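From: tessellate
To: gripper-bench list
Date: Monday, December 2, 2024
Subject: Re: Fingers for cloth — Sternau or Clolex?

On the Friday thread, the Wosturex bench wrote:

> We have a budget line for one more set of hand-held grippers and
> can't agree on fingers. The Sternau ones close square and hold
> well on boxes. On a T-shirt they push the cloth ahead of them and
> we get a ridge instead of a pinch. Has anyone run the Clolex
> fingers on clothing? Also, is the Espinoza controller any use
> for hand-held work, or is it arm only?

We've run both on clothing since May, so a few notes.

The Sternau fingers did the same thing here. Thick fabric is fine, jeans and towels especially. Anything light slides ahead of the tips unless you come down nearly flat and close slowly. We tried a rubber sleeve over each tip. It gripped better but then wouldn't let go of a sock.

Clolex fingers have more give and follow the cloth down to the floor. Our log has 2841 pinches with Clolex and 2051 with Sternau. Please don't read the totals as a comparison, we just kept using the Clolex set once it was on. Most of our misses with it are double layers, where you wanted the top sheet of fabric and got both. I don't have a fix. Coming in from a hem helps, coming in over the middle of the garment doesn't.

Wear: we're on our third pair in 6 months. They go at the root, not the tip. Order spares with the first lot, the freight to Canada cost us more than the fingers did.

The Espinoza controller is arm only as far as I can tell. It expects joint feedback and faults without it. We log the hand-held units separately and line up the times afterward, which is tedious but works.

On cameras, go as wide as you can stand. We started with a narrower lens and kept losing the garment the moment it was lifted. With the wide one you get the fingers, the cloth and the other hand in one view, and the bend at the edges hasn't bothered us. Do check your exposure near windows — pale cloth next to daylight washed out on us a few times before we locked it. 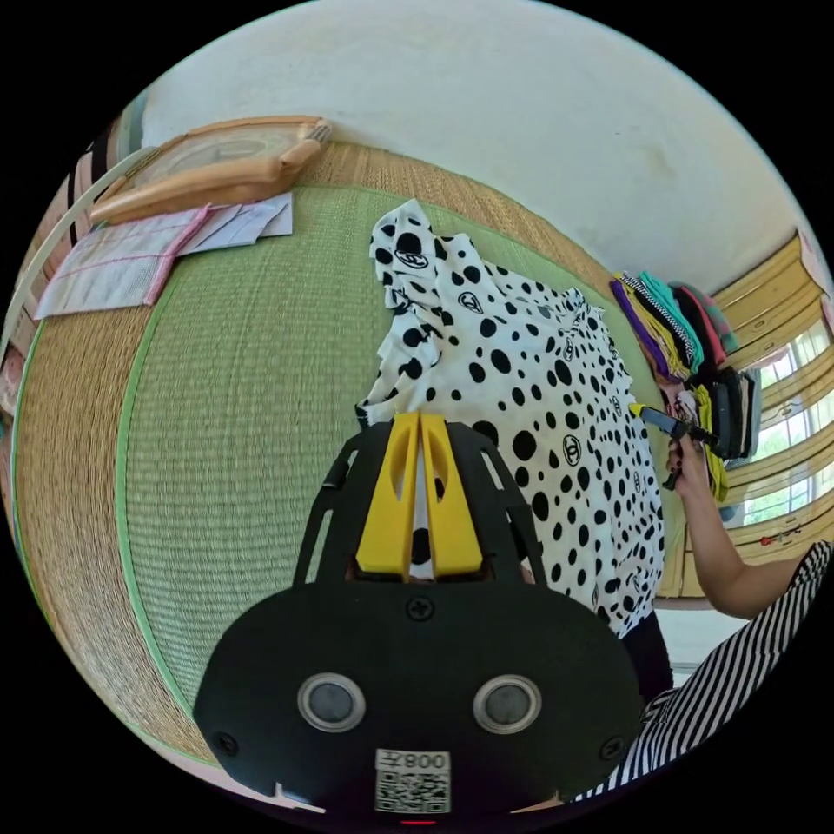
Yellow fingers against the polka-dot blouse, on the tatami mat. Window at right.

Woven mats are worth testing if you've only used a table. The tips can catch in the weave when you press too hard, and a bare table won't show you that.

If you want the log, reply off list and say which format your side reads. Ours is plain CSV with one row per pinch. The fabric column is a bit patchy before August as we hadn't settled on names for things.

Which Sternau version do you have, the short tip or the long? Ours are all short.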